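Skerent Evening Courses
Household Repair, Part 1
Notes for Session 3: Screws, drivers and holes
Instructor: Reet Lapiņa
Handed out 6 March 2018

Read these notes before the practice session. The section on stripped holes replaces the page in the old packet, which had the dowel step in the wrong place.

1. What a screw does

A screw is a ramp wrapped around a rod. When it turns, the thread pulls it into the material, and the head presses the top piece against the bottom piece. Most of the holding strength in a joint comes from this pressing, called clamping force. A nail holds mainly by friction along its sides, so a nail can work loose when the wood moves. A screw has to tear the wood fibers around its thread before it pulls straight out.

The parts you need to know are the head, the shank, the thread and the point. The shank is the smooth section under the head. Many wood screws have one, and it is there so that the upper board can slide down the screw and be drawn tight. If the thread bites into both boards before they are touching, the gap between them stays where it is no matter how hard you turn. Students call this a bad screw. The fix is to back it out, clamp the boards, and drill a clearance hole through the top board.

Head shapes: a flat head has a cone under it and sits level with the surface once the hole is countersunk. A pan head is flat underneath and sits on top. Use pan heads for hardware with plain round holes, and flat heads for hardware with cone-shaped holes, such as most hinges. A flat head forced into a plain hole in thin metal will bend the metal around the hole.

2. Drive types

Slotted. One straight groove. Found on old furniture, switch plates and decorative brass. The blade slips out sideways easily, so keep the driver in line with the screw and turn slowly. The tip should fill the slot from end to end and be thick enough that it doesn't rock. If it sticks out past the head, it will scratch the work.

Phillips. A cross with slightly tapered sides. The taper pushes the driver out of the recess when the turning force gets high, and you have to lean on the handle to keep it in. Number 2 is the common household size. Number 1 fits small screws, and number 3 fits large ones. Using a number 1 in a number 2 screw is the most frequent cause of damaged heads in this class.

Pozidriv. Looks like Phillips with four extra fine lines between the arms of the cross. Found on a lot of flat-pack furniture. A Phillips tip will go in but doesn't seat fully.

Square and star (Torx). Both grip well and need little downward pressure. Match the size exactly. Star sizes are marked with a T and a number.

Hex socket. Turned with an L-shaped key. Keep metric and inch keys in separate holders, as a few sizes are close enough to go in and then round off the corners.

3. Choosing a screwdriver

Look at the tip first. A worn Phillips tip is rounded and shiny at the edges of the cross, and it will damage good screws. Slotted tips can be dressed with a flat file. Phillips tips can't be repaired at home in any useful way, so replace them.

A thick handle lets you apply more torque than a thin one. The length of the shaft makes no difference to the torque, though a longer shaft makes it easier to see whether you are in line with the screw. Short "stubby" drivers are for tight places and are tiring for anything else.

Don't use a screwdriver as a chisel or a pry bar. Ordinary plastic handles are not safe for electrical work. Insulated drivers are sold for that purpose and carry a voltage rating, and even with one the circuit must be switched off and tested first. 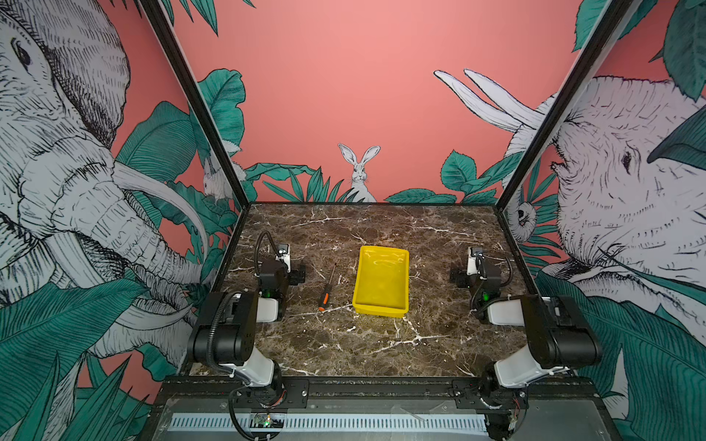
Figure 1. Screwdriver with an orange and black handle, next to a yellow plastic tray.

Set up before you start taking anything apart. Have a container with raised sides for loose screws and a second one for washers and small brackets. When an item has screws of different lengths, draw its outline on a piece of cardboard and push each screw through the card at the place it came from. Arūnas Grīnberga's printed sheet from session 2 shows the method on a door lock. A long screw put back in a short hole can come out through the face of a cabinet door, and there is no clean repair for that.

4. Pilot holes

A pilot hole makes room for the solid core of the screw and leaves wood for the thread to cut into. Without one, hardwood often splits, and softwood splits near the end of a board.

To pick the drill bit, hold it in front of the screw at eye level. The bit should cover the core and leave the thread visible on both sides. In softwood you can go one size smaller. In hardwood, go with the full width of the core. If you are working with brass screws, drive a steel screw of the same size first, take it out, and then put in the brass one. Brass is soft and the heads twist off.

Drill at 90 degrees to the surface unless the joint calls for an angle. A small square stood on the board next to the bit is a good enough guide. Mark the depth with a piece of tape on the bit. The tape should just touch the wood when the hole is deep enough; don't let it rub or it will creep upward.

Clearance hole: a wider hole through the top board only, so the screw passes through without biting.
Countersink: a cone at the surface for a flat head. Cut a little, try the screw, and cut more if you need to.

5. Driving

Start the screw with your fingers, one or two turns. Put the driver in, check that it is in line from the front and from the side, and press while turning. A little wax or dry soap on the thread makes hardwood easier. Stop when the head is seated and the boards are tight. With particleboard, stop a little sooner. It has no long grain, and the thread will strip out of it with very little warning.

If you are using a drill-driver, set the clutch at the low end and work up. Finish the last turn by hand on anything that shows.

6. Removing a damaged screw

Try these in order.

Clean out the recess with a pick. Paint and old filler keep the tip from seating.
Use a new tip of the correct size and press hard.
Lay a wide rubber band over the head and press the driver into it.
Turn a little in the tightening direction first, then loosen.
If the head stands above the surface, grip it with locking pliers.
Use a screw extractor. Read the instructions for the set you have. Some need a hole drilled first.

Wear eye protection for the last two.

7. Stripped holes

For light loads, such as a small catch, fill the hole with wooden toothpicks dipped in wood glue, snap them off level, and drive the screw again after the glue has dried. For door hinges, drill the hole out to the size of a hardwood dowel, glue the dowel in, let it dry overnight, trim it level, and only then drill the new pilot hole. Filler paste alone doesn't hold a thread under load.

For practice: bring one scrap of softwood and one of hardwood, both long enough to clamp. You will make a two-board joint with a clearance hole, a pilot hole and a countersink, and then repair one stripped hole with a dowel. Sand the dowel patch flat, finishing with 400 grit. Dowels and glue are provided.

Anyone who missed session 2 should see Tarmo Luik for the clamp instructions before using the bench. Wall anchors and plaster are covered in April.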